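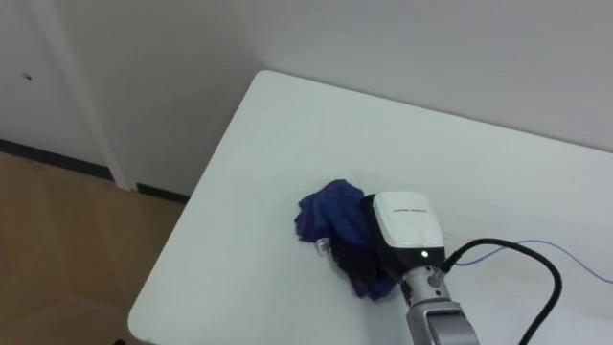 Gripper on the blue cloth, head view. Green light on.

Sep 23, 2023. Cloth grasping, Plinine policy, new grasp scorer from Ruairi.

Ruairi's claim is that the scorer now picks a fold instead of the highest point of the heap. I've heard a version of this claim since March and would like to see it survive a change of cloth. His numbers: 300 simulated heaps, success on "nearly all", no split by heap shape. I asked for the split. He says it's in the Camska logs somewhere. Fine, but then it isn't a result yet.

Ran 41 trials on the arm. The scorer reported a good grasp on 37 of them. I don't believe that figure and neither should anyone reading this. The label comes from finger position plus motor current, and pushing down hard into bunched fabric gives much the same reading as holding it. In the head view above you could argue for either: the black part is in against the cloth with dark folds all round it, and I can't tell from that whether it has hold of anything. If I can't, I doubt the classifier can. Need a lift check before anything gets counted as a grasp. Lift, wait, look again, compare.

Also the segmentation. Deep folds in the blue go nearly black and the lower body of the gripper is black, so the mask bleeds from one to the other right at the contact. Marilou thinks a depth cut would fix it. Perhaps. Depth is poor at that range and I'd sooner mask the gripper from the joint angles, which we know anyway. Table against wall is another one: white on white, with a faint line for the far edge, and the plane fit wanders up the wall if you let it. Clamped it by hand for today. Ugly, must not get merged.
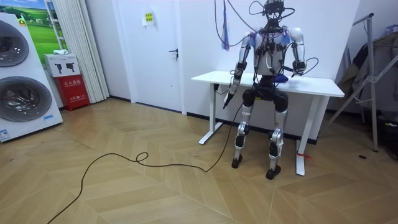 The planner is the part I trust least. Pravero treats both arms as rigid links in free air and knows nothing about cables. Marilou wants cable volumes added as fat capsules, which would be all right for a cable that stays put. The long one goes from the lower right arm to the floor, makes a loop there and heads off across the room, and no capsule I can draw covers that. The coil trailing from the left wrist over the desk is as bad. For now I've put a cost on wrist rotation and capped joint speed. It plans slower and I can't say yet that it plans better.

Timing: scorer to planner handover still has a stall of 2 seconds, now and then, no pattern I can find. Ruairi blames the Gunn bridge. Everybody blames the Gunn bridge. I'd like a trace before we rewrite it again.

To do:
Lift check, then rerun the same 41 starts.
Gripper mask from joint angles.
Get the heap split out of Ruairi.
Take out the hand clamp on the table plane.
Marilou to log timestamps on both sides of the bridge.

Scorer stays off the main branch until the rerun is done.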